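Card Table Re-felting, Grerkside Social Club
Gallery / Games Room / Card Table

The card table at Grerkside was given a new playing surface in April. The old green baize had worn through at the dealer's side and had been patched twice, once with a piece that didn't match. Auður Skov measured up, Kirsten Laxdal ordered the cloth, and the two of them fitted it over a pair of evenings with the games room closed from 6pm.
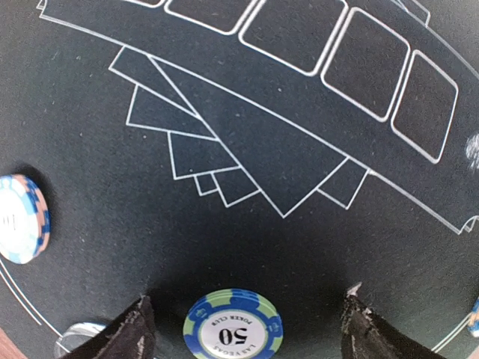 We chose dark grey for the new felt after a fair amount of discussion. Green was the traditional choice and had its supporters, but the lamps over the table are quite yellow and the old cloth always looked muddy under them. White lines on grey are easier to read from a seat at the far end. The drawback is that grey shows every bit of lint, so there is now a soft brush on a hook by the door. Please use it before play and put it back.

The layout

The printed layout has rounded betting boxes set along a curved band, with a fan of card outlines on the inside of the curve. It is line work only, with no colour fill. Kirsten had samples of a busier design from Lévesque with gold lettering all over it, and we decided against that one. Players who are used to the old cloth, which had no markings at all, should put their stake fully inside the box in front of them and keep drinks off the felt altogether.

Fitting

The old cloth came off in strips. It had been glued and then stapled, and Auður took out the staples with a flat screwdriver and pliers. The padding beneath was flattened along the dealer's side, so we replaced all of it with new foam from Rotodis. Foam went down first and was left overnight. The felt was laid the next evening, lined up from the middle of the curve and worked outwards by hand, then pulled over the edge and stapled underneath. The armrest was refitted last. Two of its bolts had lost their threads and were replaced.

If anyone does this again, leave more spare cloth at the corners than you think you need. We had 2 inches to hold on to and would have liked four.

Looking after it

Brush in one direction, from the dealer outwards. Blot spills with a dry cloth and tell whoever is on the bar. No sprays or polish on the felt, please, and that includes the Ultura cleaner kept under the sink, which is for the wooden tables only. The cover goes on at the end of the night. It is the long brown one, folded on the shelf behind the piano.

Cost

Felt, foam, staples and bolts came to 1,481 kroner, paid from the games fund. There is a length of the grey cloth left over, rolled up in the store cupboard and labelled. It is plain, with no printing, and is being kept for the small side table.

The room is open again at the usual times. Card evenings start at 7.30pm and the table seats seven with a dealer. To book it for a private game, put your name in the diary at the bar.

Back to Games Room
Next gallery: Dartboard Surround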